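Hestside lab wants a second arm table, and the budget is (mostly) there

By Adhiambo Lyimo

Sunday, October 11, 2026

I spent most of Thursday morning at Hestside's back lab, the one you reach through the loading door, and I came away knowing far more about mounting plates and cable ties than I'd planned on. The short version is that they want to buy a second two-arm robot table before the end of the year, they have most of the money lined up, and they're still arguing over what to spend the rest on.

Jabari Massawe runs the lab and he's the one who wrote the request. It went in two weeks ago and it's a lot longer than the price of the arms would suggest. He told me he learned that the hard way the first time, when he budgeted for two arms and a table and then spent the next three months asking for brackets.

"The arms were the easy part," he said. "I had one line for them. Then I had a page and a half for everything that plugs into them, bolts them down or keeps them powered."

So this time the small stuff is in there from day one – spare grippers, power adapters, aluminum posts, plates with the hole pattern they like, replacement cables in two lengths. There are 37 line items in all, and I read every one of them over a very bad coffee. My favorite is a plain new tabletop, which Jabari put in twice by mistake and then decided to leave in twice.

The work the tables are for is simple to explain, at least. Right now it's picking and placing little colored cubes, over and over, from different starting spots. Mercy Temba keeps the schedule for it and she has the numbers at her fingertips: 1,089 runs logged on the current table since spring, with a waiting list of people who want time on it.
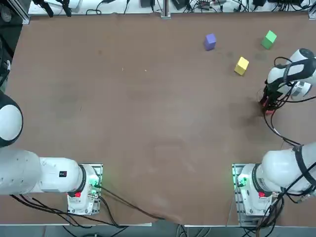 What's still up in the air

The big open question is whether to match what they have. Mercy wants the same arms again, same grippers, same everything, so parts can move from one table to the other when something quits on a Friday afternoon. Eilif Ekström, who signs off on equipment, isn't sold yet. He has a quote from Luleo for a different pair that comes in 18 percent lower, and he'd like somebody to talk him out of it with a spreadsheet (Mercy is working on the spreadsheet!).

I asked Eilif what the cheaper quote leaves out and he laughed and slid it over to me. No plates, no emergency stops, no training day, and shipping listed as "to be confirmed." He figures that eats up more than half the savings, but he wants it on paper before he says yes to anything.

Then there's the floor. A second table means another power circuit, and the electrician's price came in higher than anyone expected. Jabari has it listed under building costs and Eilif would like it listed under the robots, and I left them to it.

Orders have to be placed by the first week of December to count against this year's money. I'll stop by again once the spreadsheet is done.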